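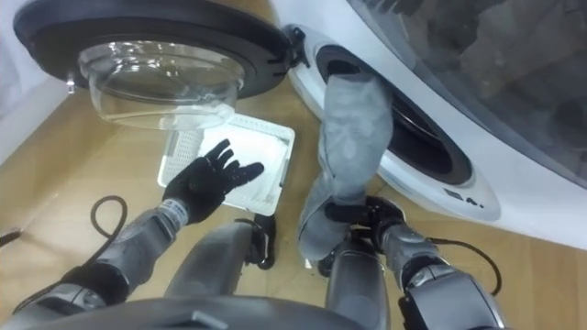 Pulling a gray cloth out of the washer, right gripper closed on the fabric, left hand open over the tray.

Home | Posts | Parts list | About

What the laundry robot is costing us
Sunday, September 20, 2020

I have been asked three times now what we are spending on this, so I am writing it down once and will point people here.

The plan for next year is due in January. I share the work with Cleiton Macedo, who does the software, and the money comes from a small fund in Prallanbridge that Britt-Marie Wikström looks after. She wants one page with prices on it. Our first draft was four pages and left out the table.

The robot itself is the easy line. It is on a lease from Curnov and the lease runs at 772 a month, with service included but not shipping. We looked at buying. We would need to use it for a good three years before buying came out ahead, and I don't trust myself to say what we will be doing in three years. So the lease stays.

Hands are harder. A hand that spends its day pinching damp fabric wears at the fingertips, and the supplier's schedule assumes you are picking up boxes. We went through two sets of tips over the summer. A replacement set from Windari is 567, and I have put in for four sets next year. Cleiton thinks three. If he is right we will have one on the shelf, and I can live with that.

Gloves are 40 a pack. I forgot them in the first draft.

Then the washer. We use a plain front loader and I would not pay for a nicer one. What matters is that the door swings well out of the way and stays there, and that the opening is wide enough for a wrist to turn in. I took a tape measure to the store and got some looks. Grønli makes one with a bigger opening that Cleiton likes, but the door on that one only opens partway and you would be working around it all day. I have left it out of the budget.

Trays are cheap. Get the shallow kind with holes in the sides. A deep basket means the arm has to reach down over the rim, and every bit of that reach is time. We bought two deep ones early on and they now hold cables.

About cables: I had nothing in the plan for floor covers or clips, and I have added a line. It is a small amount and I should have done it in the spring. Same for towels and shirts. You need more cloth than you think, in different weights, and long twisted pieces are the slow ones, so I want plenty of those. Most of it can come from the thrift store.

The part I still can't price is time. Setting up a load takes a person, and so does sorting out a load that went wrong. I had that down as zero because neither of us is paid by the hour. Britt-Marie sent it back with a question mark, which is fair. I am going to keep a log for two weeks and use whatever number comes out.

Not in the plan: a second robot, a dryer, or a folding table with adjustable height. I would like the table. It can wait until the fingertips are paid for.

If you run something similar and have a figure for how long your tips last on wet cotton, please write - I would rather use your number than guess.

Contact | Copyright 2020 | Back to top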